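Início | Contos | Crônicas | Autores | Contato

Categoria: Contos curtos

O pano azul
Por Nuria Negash
Maio

Marta chegou à Wallcombe às dez para as oito e pendurou o casaco no gancho atrás da porta. O gancho estava frouxo desde o inverno. Ela já tinha avisado duas vezes e depois parou de avisar.

A encomenda do dia era a 584. Vinha escrito na ficha: uma colcha acolchoada, cor creme, devolvida pela cliente com um pedido de conserto na costura lateral. A cliente assinava Phetsri e tinha letra miúda, inclinada para a esquerda. No espaço das observações escrevera que a colcha tinha sido da mãe e que, por favor, não lavassem.

Marta leu aquilo e foi perguntar a Álvaro.

— Não lavar nem a mancha?
— Se ela escreveu que não, é que não.
— Mas tem mancha?
— Não vi. Acabou de chegar.

Ela abriu o pacote em cima da mesa grande. Dentro, junto com a colcha, vinha um pano azul que não constava da ficha. Marta procurou no verso, procurou no envelope. Nada. Sacudiu o pano, cheirou, dobrou de qualquer jeito e deixou de lado.

A costura aberta tinha 16 centímetros. Quem a fizera pela primeira vez usara ponto curto e linha dupla, coisa de gente paciente. Marta descosturou mais um pouco de cada ponta para pegar tecido firme e achou, do lado de dentro, um nó maior que os outros. Alguém já tinha consertado aquilo antes. Ela desfez o nó com a agulha e guardou o pedacinho de linha no bolso do avental, sem saber bem para quê.

Às 10 horas parou para o café. Álvaro contou que a Undeo ia subir o preço do enchimento outra vez e que talvez fosse o caso de comprar da Drolura, embora o da Drolura embolasse. Marta disse que embolava mesmo. Falaram do ônibus. O filho dele tinha arranjado emprego longe e vinha pouco.

— A minha mãe tinha um pano assim — disse ela.
— Assim como?
— Azul. Punha por cima da colcha, do lado do pé, porque o gato dormia ali.

Álvaro lavou a xícara e voltou para a máquina.

Ela terminou a costura antes do almoço. Passou a mão aberta por cima, duas vezes, para sentir se puxava. Não puxava. Preencheu a ficha, escreveu a medida e o tipo de linha, e na última linha ficou com a caneta parada. Acabou escrevendo: veio um pano azul, segue junto, não foi lavado.

Depois pegou o pano e o colocou de novo em cima da colcha, de um lado só. Pensou em telefonar para a cliente e perguntar do gato. O número estava na ficha, mas era hora de almoço.

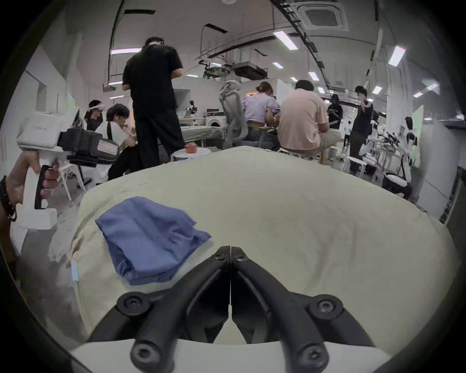 Comeu no banco do pátio, com o casaco nos ombros. Quando voltou, ligou. Atendeu uma voz de mulher, mais moça do que a letra, e Marta disse de onde falava e que a colcha estava pronta.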